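フォトギャラリー:把持計画ソフト「Kekeo」と過ごした秋

2018年11月14日 文:イフィゲネイア・バカリス(Ifigeneia Bakalis)
この記事は約6分で読めます
シェア 37 コメント 5

ミノーリーの開発室にお邪魔するようになって、気がつけばもう二つの季節をまたいでしまいました。最初にお声がけをいただいたのは九月、まだ上着のいらないころで、そのときは半日ほど見学して短い記事を一本書けばいいかな、くらいの気持ちだったのです。それが、机の横で皆さんの話を聞いているうちにすっかり面白くなってしまって、翌週も、そのまた翌週も、おやつの袋を提げて通うことになりました(受付の方には最後のほう、名前を書く前に入館証を出していただいていました)。

Kekeoは、ロボットの手先をどう動かして物をつかむかを決めるソフトウェアです。カメラの情報から物の位置を推定する部分、そこまでの腕の通り道を考える部分、指を閉じる速さと力を調整する部分、それから記録を見返すための道具、と大きく四つに分かれています。開発しているのはPronineの小さなチームで、机を六つ寄せ合って、一日じゅう画面とにらめっこをしたり、急に立ち上がって実機のところへ歩いていったりしています。

今回のギャラリーは、その開発の日々を少しだけおすそわけするものです。機械そのものの紹介というより、手首のあたりから世界がどう見えていて、それをソフトがどう受け取ろうとしているのか、そんなところを感じていただけたらうれしいです。

■ 手首からの眺め

認識を担当しているカウサル・ジャドゥーンさんは、新しい設定を試すとき、まず手首カメラの画像をひとつ開いて、しばらく黙って眺めます。何を見ているのですか、とうかがったら、「いつも写っているものと、そうでないものを分けて考えているんです」とのこと。グリッパーの本体や指は、手首のカメラにとってはいわば自分の体ですから、物体の候補に数えてしまっては困ります。そこでKekeoには、関節の角度から自分の姿を計算して、その範囲を画像から抜いておく処理が入っています。自己マスクと呼ばれていて、チームではもっぱら「手袋」で通っていました。

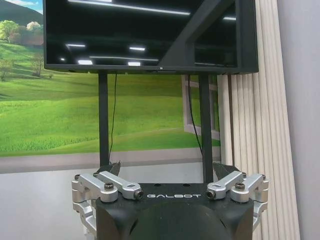
何も持たずに開いた指と、GALBOTの文字。奥の画面には天井の明かりが映り込んでいます。

カウサルさんが教えてくれたのですが、つやのある暗い面に映った光というのは、認識のソフトにとってなかなかの曲者なのだそうです。明るくて細長くて、輪郭もはっきりしている。人間なら映り込みだとすぐにわかるのに、画像の上だけで考えていると、そこに棒のような物が置いてあるようにも見えてしまうわけです。指の銀色のリンクも光を返しやすい素材ですし、背景の壁に風景の絵があれば、木や丘の模様も一緒に入ってきます。窓枠まで描いてあると、奥行きのある場所だと思いたくもなりますよね。私だって、ぼんやりしていたら外だと思うかもしれません。

ですからKekeoでは、色の情報だけで決めずに、奥行きの推定と突き合わせてから候補を残すことにしています。平らな面の上に乗っているはずの光の筋が、奥行きの上では面から少しも出っ張っていなければ、つかむ対象からは外す。言葉にすると簡単そうですが、しきい値をきつくしすぎると今度は薄い紙や布が消えてしまうそうで、秋のあいだじゅう、カウサルさんはその加減と付き合っていました。評価用に集めた画像は500枚。そのうち155枚が反射を含むもので、夕方になるとその155枚だけを何度も流しては、結果の表を壁に貼り替えていらっしゃいました。

■ 道を考える人

経路計画を受け持つのは、パンテリス・エコノムさんです。もともとは地図のソフトを書いていた方で、腕の動きの話をするときも「ここは抜け道がある」「この角は渋滞する」といった言い方をなさるので、聞いているこちらはつい道路を思い浮かべてしまいます。

パンテリスさんの担当で私がいちばん好きなのは、腕が動き出す前に候補の経路を並べて見せてくれる画面です。細い線が何本も手先から伸びていて、ぶつかりそうな線は順に薄くなり、残ったものに点数がつきます。点数の内訳も開けるようになっていて、「遠回りだけれど手首のひねりが少ない」というような理由がちゃんと読めるのです。以前は経路が決まるまでに、ひと息つけるほどの間がありました。今は30ミリ秒を目標に、探索の打ち切り方を書き直しているところだと聞きました。

手首にカメラがある以上、どの道を通るかで見えるものも変わってきます。近いからといってまっすぐ下ろすと、肝心の物が自分の指の陰に入ってしまうこともあるので、新しい版では「途中でよく見える道」にも点数をあげるようにしたそうです。認識のカウサルさんと計画のパンテリスさんが、この点数の重みをめぐって一つの机で言い合っているのを、私はお茶を飲みながら何度も聞きました。仲はとてもよろしいのです、念のため。

■ 指先の加減

閉じる動作のほうは、ソドリス・ゼルヴァスさんが見ています。指の位置と力の指令を細かく切り替える制御で、やわらかい物と硬い物とで同じプログラムを使えるようにしたい、というのが目下の宿題です。手帳には、紙コップ、電池、みかん、丸めたタオル、といった品名がずらりと並んでいて、買い物のメモかと思いました。

ソドリスさんが気にしていたのは、何もつかんでいないときの値でした。指を開いたまま手首の向きだけを変えると、リンクの重みのかかり方が変わって、力の推定がわずかにずれるのだそうです。そのずれを先に覚えさせておくための短い手順が起動時に入っていて、初めて来た人はたいてい、なぜ空の手で何度も向きを変えているのだろうと首をかしげます。私もその一人でした!

■ 記録を読む道具

最後はログの話を。タナシス・ソティロプロスさんの作った再生ツールでは、カメラの画像と、計画された経路と、指の力のグラフが、同じ時間軸の上に並びます。つまみを動かすと全部が一緒に戻ったり進んだりして、これがもう、見ていて飽きません。「パナギオトゥ」という名前がついていて、由来はタナシスさんの通っていた食堂の看板だとか。

次の版では、気になった瞬間にしおりをつけて、ほかの人に一行のメモと一緒に渡せるようになるそうです。私も試しに一つつけさせてもらいました。メモの欄には「ここの光、きれいです」と書いて、カウサルさんに送ってあります。

シェアする 37
コメント(5)を読む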